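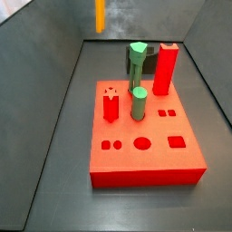 Garnamell List Digest, Issue 200

Subject: Re: Tight holes in the sorter board
From: Gopinath D'Souza
Date: 2018-02-04

Vignesh Kartha wrote:
> I have a slab board with six holes left to ease. The star binds
> when it goes in a bit off square, and the cylinder is loose.
> Should I open the holes or take the material off the pegs?
> Also, is the Urnell template any good for the pentagon?

Vignesh,

Work on the holes first. If you trim the pegs to suit one board they will be sloppy in the next. On a star, the inside corners bind before the flats do, so colour the peg with chalk, press it in and file only where the chalk rubs off. Leave the round hole alone and make a fatter cylinder.
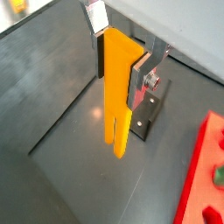 What grit should I use inside the holes?
Start with 200 on a flat stick and finish with 600.

Forked pieces need more care. The slot has to stay parallel or the prongs spread, and uneven prongs will put the piece on a lean – check both tips against a flat surface before you touch the hole.

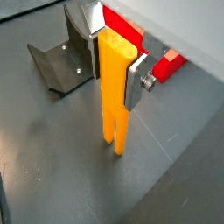
Yellow forked piece, with bent holder at left.

The Urnell template is fine for the pentagon, but mine printed a little small at 100 per cent. Measure one side before you cut. Tall pegs show up a bad hole sooner than short ones, so test with the tallest you have

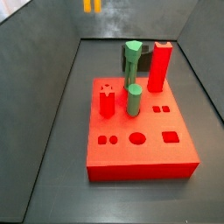 and turn it to each position that the shape allows. A pentagon gives you five. Mark the one that binds on the peg and on the board, in pencil.

Kurian has the older Harnudis drawings if you want to compare hole sizes. I can post my measurements in May.

Gopinath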